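Le sol, premier outil acoustique du bureau

À la direction de l'environnement de travail du groupe Thibodeau, Ea Vestergaard pilote depuis deux ans la rénovation du site de Wolden. Le programme porte sur 320 postes répartis sur 5 niveaux, dont la plupart en plateaux ouverts.

« Les premières réclamations concernaient le bruit, loin devant la température ou l'éclairage », rappelle-t-elle. Les relevés confiés au cabinet Bedico ont confirmé ce constat : les bruits de pas et de chaises dominaient entre neuf heures et midi. La décision a donc été prise de commencer par les revêtements, les cloisons étant reportées à une phase ultérieure.

Danang Sopacua, acousticien chez Bedico, insiste sur la sous-couche. « Une moquette posée sur un support mal préparé perd une bonne part de son intérêt. Nous avons demandé un ragréage complet avant la pose. » Le chantier, ouvert en août, a mobilisé jusqu'à 1000 mètres carrés par tranche.

Le choix des teintes a suscité davantage d'échanges que prévu. Les occupants souhaitaient des tons clairs – les équipes de nettoyage y étaient opposées. « Nous avons retenu des coloris mouchetés, qui supportent mieux un usage quotidien », précise Mme Vestergaard. 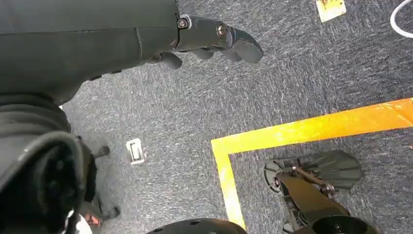 Entretien et suivi

Le contrat de maintenance, attribué à la société Dellar, prévoit une aspiration quotidienne des circulations et un nettoyage par injection-extraction deux fois par an. « Nous referons les mesures à occupation normale, aux mêmes emplacements », indique M. Sopacua. Les résultats seront communiqués aux représentants du personnel avant l'ouverture de la phase consacrée aux cloisons.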